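4. Setting Out and Stacking the Nesting Bowls

This section covers first use, table layout and storage for the Mapplebeck bowl set, item 2336. Read it through once before you unpack the lids, which are covered in section 5.

Before first use

1. Take the bowls out of the carton and peel off the paper labels. If glue stays behind, rub it with a drop of cooking oil, then wash the spot.

2. Wash each bowl by hand in warm water with dish soap. Do not use steel wool or scouring powder.

3. Dry the bowls fully with a soft cloth. Bowls stacked damp tend to stick together.

Laying out the table

4. Clear and wipe the part of the table you plan to use. Crumbs and grit under a bowl will scratch both the bowl and the tabletop.

5. Set the bowls down one at a time, open side up. Leave a hand's width between rims so that each bowl can be picked up without bumping the next one.

6. Give each color one job and keep to it. The set was planned with green for washed produce, pink for dry ingredients and blue for peelings and scraps, but any order will do. 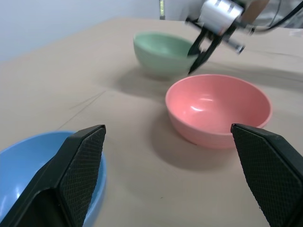 Fig. 4-2. Green, pink and blue bowls set out separately on a table.

7. Fill each bowl no higher than 2 inches below the rim. Overfilled bowls are hard to carry level — move part of the contents to another bowl if you need more room.

Note: Beets, turmeric and tomato sauce can stain the lighter colors. Rinse these bowls within 20 minutes of emptying them.

Caution: Do not place the bowls on a burner, in an oven or against a hot pan. Let cooked food cool before you pour it in.

Stacking and storage

8. Empty and dry all the bowls, then lower each one straight down into the next. Do not twist or press.

9. Store no more than 4 bowls in one stack. Owners of two sets should make a second stack.

10. If two bowls stick, run warm water over the outside of the lower one and lift the upper one by its rim. Do not pry them apart with a knife.

Replacement bowls are sold singly by Dirkine. Give the item number and the color when you order.

Section revised Mar 12, 2026 — S. Slaoui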